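Gripper Evaluation Working Group
Minutes of the meeting held in August 2020, Drurton

Chair: Zulkifli Chin

1. Minutes of the April meeting
Approved without change.

2. Comparison of grippers
The group reviewed results for the Mulletti and Vanags grippers on the book task – tray to wire rack, paperbacks only. Each unit was given 63 attempts. The Mulletti dropped 5 books and the Vanags 13. Members noted that most drops came during the turn to upright. The Chair asked that drops and missed grasps be logged separately from now on.

3. Approach to the tray
Two approach angles were discussed. The lower angle was preferred for books lying flat, subject to clearance at the tray rim.

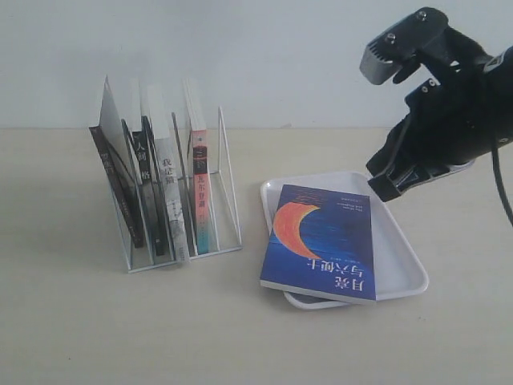 It was agreed that finger pads will be replaced before the next round and that the arm speed will stay as set.

4. Controller
The Pasine controller remains on loan. Decision on purchase deferred.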